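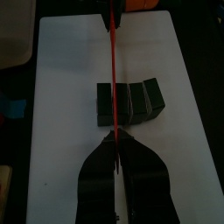

Several people who wrote in after the first notice asked whether the line technician jobs are open to applicants who have repaired phones but never worked in a factory. They are. The entry requirements have been reworded below.

Line Technicians, Handset Assembly (15 positions)
Curkix, Bramport plant
Reference: 1796
Posted: 8 Aug 2020

Curkix is adding a second shift to its handset assembly line at Bramport. Technicians keep the display bonding, battery fitting and final test stations running, and report faults to the process engineer on shift. The positions are full time and permanent after a trial period of 16 weeks.
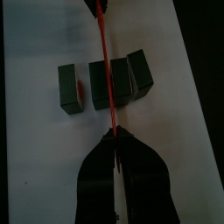 Duties

Set up and calibrate station fixtures at shift change
Clear stoppages and log the cause in the line record
Replace worn feeders, nozzles and test probes
Pull units for inspection and hold any lot that fails
Check torque drivers against the reference gauge

Requirements

Two years of paid work in electronics assembly, phone repair or equipment maintenance
Able to read wiring diagrams and assembly drawings
Normal color vision (tested on site)
Able to stand for most of a shift and lift parts trays

Soldering certification is useful but not required.
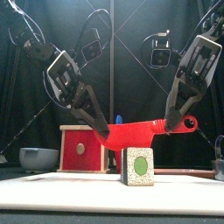 Two arms gripping a red plastic object over a white table.

Hours and pay

Second shift starts in the afternoon and ends before midnight. Pay follows the plant scale for grade 5, plus the evening supplement. Overtime is voluntary during the trial period. A shuttle bus runs from Mescombe for both shifts.
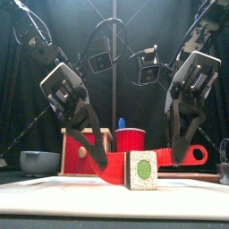 Overtime worked after the trial period is paid at the plant rate or taken as time off, by agreement with the shift lead.

How to apply

Send a résumé and a list of equipment you have worked on to Jankauskaitė Staffing, Mescombe office, quoting the reference above. Bench tests will be held at the plant in September. Applicants who replied to the first notice do not need to apply again.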